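Workshop Gallery: The Back Room at Sarngate
Posted 2 December 2018
22 photos, page 2 of 6

We moved the benches and storage into the back room in April and have been adding to this gallery as the room fills up. The first page covers the front door and the loading side. Captions on this page follow the order in which the room was set up. Larger copies open in a new window.

Benches
The tabletops are pale wood. They came from the old Huet building and were sanded once before the move. The legs are new.

Shelving
Jevis supplied the uprights. The lower shelves are kept for heavy stock and the upper ones for packing material.

Labels
Every shelf has a printed label with the part number. Handwritten ones are replaced at the end of the month.

Bins
Grey metal, open at the top, used for short bar and offcuts. They get scuffed on the inside quickly, and we don't repaint them.
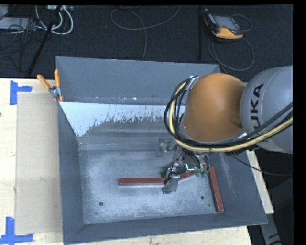 Bar stock goes in by length and is not sorted by color. The longer pieces stay on the rack by the wall. A full bin is weighed before it goes out, and the weight is written on the card.

Outgoing
Orders for Ciltberg leave from the side door. The room has handled 3000 pieces since the move.

Next page: the yard and the covered store.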